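How I wrote my advance care directive over a few weeknights

I put this off for years. Then my uncle Algirdas Paju went into hospital at Mudgway and none of us knew what he wanted (not one conversation, ever!), so I finally sat down and did my own. You don't need to be sick or old. You just need to be an adult who can make your own decisions.

Start with the form for your own state. I printed mine at the Skamlow library, and it came to 6 pages. Read the whole thing through once before you write a word.

Next, pick your substitute decision-maker. Choose someone who'll stay calm on the phone at 3 am, and ask them first – properly, over a cuppa.
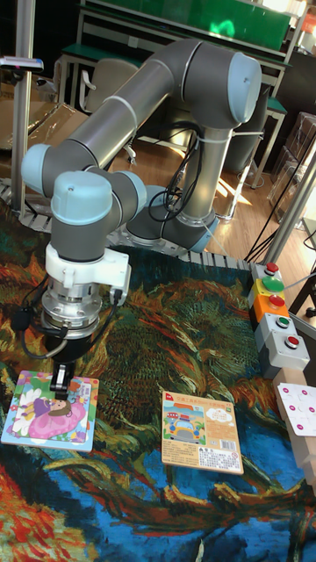
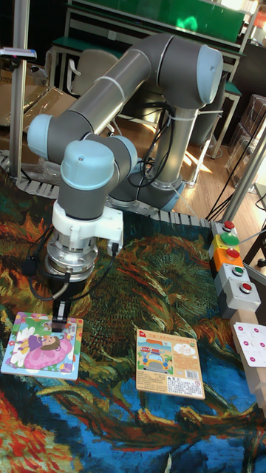 Now the values section, where I got stuck. I'm Catholic, so I rang our parish priest in Trirnmont and asked about feeding tubes and ventilators. He was on the line for 35 minutes and was kinder than I expected. Write in your own words, the plainer the better. Mine ran to 300 words and I cut nothing.

Then get it witnessed. Check who's allowed to sign where you live, and don't sign anything until they're sitting in front of you.

Give copies to your GP, your decision-maker and the hospital you'd most likely end up in. I keep mine in the kitchen drawer, and I read it over again every December.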